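Minutes, Pleldale Community Supper Club, March planning meeting
Start: 6:30 pm, upstairs room at the Gekeler building
Minutes of the last meeting were read and accepted with one fix (the freezer went to the church hall, it was not sold).

## 1. Winter supper report

What a night! We served 377 plates over the season's last supper, a record for us, and the soup held out to the very end. The bread from Karamanlidis was a huge hit and people kept coming back to ask where it was from. Several members want it again for spring, and the bakery has already said yes to the same order plus rolls.

Two things to fix. The line backed up badly at the door between 6:00 and 6:20, and the coffee ran out before dessert. Agreed to open the doors fifteen minutes earlier and to borrow the second urn from the school.

## 2. Spring supper: menu

Long and very happy discussion. The menu as it stands:

- Lentil soup with lemon (vegan, no nuts)
- Roast chicken thighs, or baked squash for those who want it
- Noodle salad with sesame dressing on the side
- Rolls and butter
- Rhubarb crumble with custard

The noodle salad won the vote by a mile. Dressing stays in separate jugs — last fall's bowls were swimming in it by the time the second sitting came through. One member offered a gluten-free crumble topping and brought a sample, which was gone before we reached item 3.

Chicken to be ordered for 280 portions, with squash making up the rest. Kitchen team will confirm oven times after the trial cook.

## 3. Tableware

The club wants to get away from throwaway forks and knives as far as we can. Spoons are the weak spot, as always. We have plenty of soup bowls and not enough soup spoons to go with them, and the mixed drawer needs a proper sort before spring.

Chopsticks should be put out with the noodle salad for anyone who likes them, with forks on the same table. Everyone was keen on this.
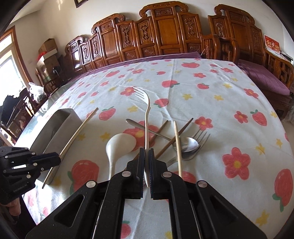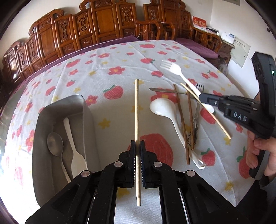

Price from Betura for a case of plain steel soup spoons was read out and thought fair. Agreed to buy one case now and look again after the supper. Plastic spoons already in the cupboard will be used up for the kids' custard cups and not replaced.

Tablecloths: the stained ones can be dyed. A member has done this at home with great results and will run a dye afternoon in the yard if the weather is kind. Old clothes, please!

## 4. Hall and seating

The hall is ours from noon. We will try long tables this time, end to end, with a gap in the middle so servers can get through. The round tables look lovely but they eat up the floor and the people at the back wait far too long.

There was some back and forth over music. A live trio would be wonderful, but it was so loud last summer that the corner tables gave up on talking. Agreed on the trio for the first half hour only, by the stage, with no amplifier.

Parking: 9 spaces behind the hall are to be kept for older guests and anyone with trouble walking. Signs need repainting.

## 5. Helpers

Dish crew is full, which has never happened before this early. Hooray! Still short:

- 2 people for the door
- Someone with a van for the bread pickup
- Setup, noon to 3:00 pm, as many as can come

New helpers are very welcome at the trial cook. It's the best way to learn where everything lives, and you get lunch out of it.

## 6. Other business

The herb bed outside the kitchen door has come through the winter better than we hoped. Chives are up and the mint is trying to take over again. Pots for the mint were suggested and agreed on the spot.

A request came in for recipe cards at the next supper. Lots of interest, and the lentil soup will be first. Cards to be handwritten and copied on the office machine.

Question about storing the folding chairs carried over to next time.

Meeting closed at 8:10 pm. Next meeting in April, same room, same time. Bring your own mug.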